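Clullasport handling bench, ticket 271
Subject: Gripper closes late and off to one side after fingertip pad change
Equipment: Kilier arm, two-finger gripper, wrist camera
Status: Closed

Opened December 10, 2025

Fault as reported: since the fingertip pads were changed, the gripper reaches the right place over a block but closes late, and the left finger touches first. The block gets pushed sideways before the right finger meets it. Larger blocks are still picked up most of the time. The small cubes are missed or turned. No error code on the controller and nothing in the alarm list.

Already tried by the early shift:
Power off for a full minute, then restart. No change.
Homed the gripper twice. No change.
Swapped the left and right pads over. The left finger still touches first, so the pads themselves are probably all right.

Please don't change the camera settings yet. The arm goes where it is told, and the position on the screen matches the position on the bench. I would like to rule out the fingers before anybody starts on the calibration, as that takes most of a morning to redo.

Update 1

Went through the mechanical side with the drive off. Moved each finger by hand through its full travel. The right one runs freely. The left one has a slight tight spot near the closed end, and you can feel it let go just after. Joints cleaned with a dry cloth and no oil put on. The Oltov sheet says these joints run dry and that oil picks up dust.

Put the usual set back on the bench for testing: black bowl, grey cup, the green block, the small cubes and the striped toy. Speed set to 60 per cent and left there for every test below so the results can be compared. 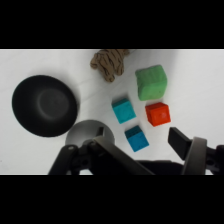 The offset is easiest to judge on a small cube, so the next tests use only those. The green block is too forgiving, and the toy gives way when either finger touches it, so a pass on the toy tells us very little. For each test the arm is sent to a stored point above the cube, lowered, and closed at the slow setting. Watch which pad touches first. If it is the left one, stop and open again before the cube is dragged.

Result: left pad first every time, by a small but clear amount. Turning the wrist half a turn moves the fault to the other side of the cube, so it belongs to the gripper and has nothing to do with the stored point or the bench being out of level.

Update 2

Checked the finger zero in the controller. The closed position stored there is the one from before the pad change. The new pads are from a different batch and are slightly thicker, so the fingers now meet before the controller expects them to. That would account for the late stop at the end of the close, where the motor carries on pushing. It doesn't fully account for the left finger leading.

Next steps, in this order:
1. Slacken the left pad screws, seat the pad square against the finger, and tighten again.
2. Run the finger zero routine with nothing between the pads.
3. Set the closing force back to the stored value of 4. It had been turned up, I assume to get round the fault.
4. Repeat the small cube test, then try the rim of the cup.

Step 1 found the pad sitting proud at its lower edge. There was a sliver of old adhesive left under it – easy to miss, as it is the same colour as the finger. Scraped off with a plastic blade. Steps 2 and 3 done without trouble. The tight spot in the left finger has nearly gone but I can still feel it.

The cup is worth including because the rim shows up a finger that is out of line sooner than a flat-sided block does. Approach it slowly. If one finger comes down on the rim, back off straight up and don't try to correct sideways with the tips inside the cup.
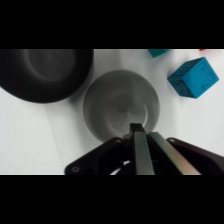 Bhardwaj: Before you close this, can you say whether the zero routine was run with the wrist pointing straight down? We had the same fault on the other arm and it came back within a week. The routine had been run with the wrist tilted, and the weight of the linkage was enough to put the left side out. Also, is the tight spot bad enough to need a new joint?

Update 3

It was run with the wrist in the parked position, which is tilted. Ran it again pointing straight down. The stored value changed slightly, and both pads now touch the small cubes together as far as I can tell by eye.

Left the gripper on an open and close cycle with nothing on the bench under it. 300 cycles, no stops, no alarms. The tight spot can't be felt now with the drive off, so I have not ordered a joint. If it returns, please open a new ticket and quote this one.

Pad change sheet altered to add two lines: clean off all old adhesive before fitting, and run the finger zero afterwards with the wrist straight down. The old copy has been taken off the side of the cabinet.

Closed.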